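Print this thread | E-mail this thread

Mosto open day, anyone else go?

gantrygrouch
Went to the open day on Sunday at the Mosto place in Biltville. Drove 31 miles for it, so I am entitled to opinions. They had two halves: a big arm behind a fence putting boxes on a pallet, and the "home skills" room, where people teach by doing the chore themselves with a gripper in each hand. The arm had the crowd and the home room had the folding chairs. I went for the arm and stayed for the chairs, partly because of my knee.

Solomiia Skoryk gave the talk. She said one patient person tidying a bedroom is worth more to her than another week of the box arm. The box arm's people were standing right there and took it well.

pallet_jackie
I was there too, by the coffee. My problem with the home room is that it's a person doing housework with tongs. I do that at Thanksgiving and I've never been offered a grant.

gantrygrouch
You left before you got a turn, I think. It's harder than tongs. You have to forget you own eight other fingers. I spent my whole turn trying to pick up a cup and mostly herded it.

What I liked is that they didn't pretend a home is a lab bench. The bedding has flowers all over it, the cups are lying on their sides, there's a plush toy with a bow supervising from the headboard. My own bedroom has less going on and I still lose my glasses in it.

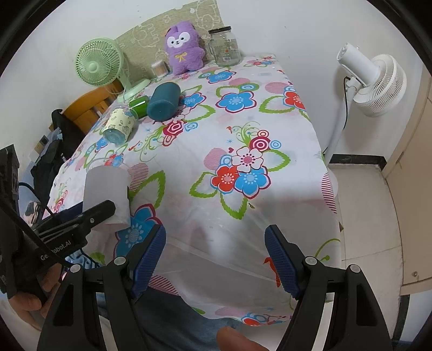 Skoryk's other point was about soft stuff. A box has corners and keeps them. Squeeze something squashy too hard and you've changed the shape you were trying to grab, so the next grab is a new problem. She said they ask people to do a task 500 times before anybody upstairs gets excited, and to do it a little differently every time, which for me would be no effort at all.

tolerance_stack
500 of one task in one room tells you about one room. I've heard this pitch since before some of you could drive. Did anybody ask what happens when you change the sheets?

gantrygrouch
Somebody did! Tall guy, Isdale ball cap. She said performance drops and they don't know by how much until they try it. I found that refreshing. The last vendor I asked that kind of question gave me a keychain.

pallet_jackie
"Drops" is doing some heavy lifting in that sentence. More than the arm did. It stopped twice while I was watching and a man had to go in and have a word with it.

wdomanski
Waldemar Domański here, I'm the man who had a word with it. Both stops were the light curtain. People kept leaning over the barrier to film, and it's supposed to stop when they do that. For the record, the counter said 343 boxes at closing, and we dropped none of them. I'd like that noted somewhere, even here.

pallet_jackie
Noted. One of the leaners may have been me.

tolerance_stack
343 boxes, all the same size, from the same spot, onto the same pallet. My brother-in-law could do that, and he's not reliable.

wdomanski
Two sizes. But fine. The home side really is the harder problem, I just get tired of hearing it in front of my arm. The layout of the day was Szczepańska's idea, the two rooms back to back so people could compare. I wanted them in separate buildings.

tolerance_stack
So did anybody see a robot do the bedroom job by itself? With no human holding the handles?

gantrygrouch
No. They said straight out that Sunday was only the teaching part. I went back and checked the flyer and it says "see how robots learn," so I can't even be mad. I'm a little mad.

tolerance_stack
Then it was a demonstration of people.

gantrygrouch
I've been to worse ones of those.

newbie_ned
Is it worth taking a 12 year old if they run it again? He likes anything with a motor.

pallet_jackie
Yes, and put him in the home room first. The kids were better at it than the adults and far less polite about it. Bring your own snacks. The vending machine takes exact change only and the line at 2 pm was longer than the one for the arm.

wdomanski
We're hoping for another one in January. I'm moving the barrier back. Ned, message me and I'll find him a pair of safety glasses that fit.

Last updated: Sunday, 9:40 pm | 625 views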